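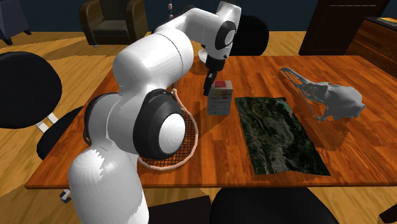 vira_n
Our club has the simulation round of the Fallo contest in April and we are stuck on grasping. The arm comes down beside the carton well, then the box slips in 6 runs out of 51. Should I raise the friction or close the fingers more slowly?

chau_t
Please don't touch the friction. Last year we did this, and on the real arm the carton fell every time. Close slower.
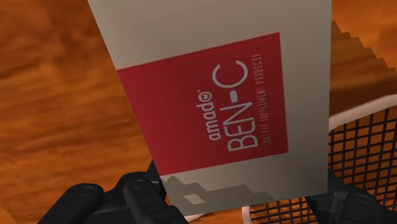
vira_n
Thank you. I hold it near the bottom end now, so the label stays free for the reader. Maybe this is too low?

Judit_F
I don't agree with Châu. Default friction in Largate is too small for cardboard - measure it first, then decide.

chau_t
Measure with what? They are students with 2 evenings left.

Judit_F
A tilted board and a phone. It takes ten minutes.

vira_n
I will try the board on Wednesday and post the numbers.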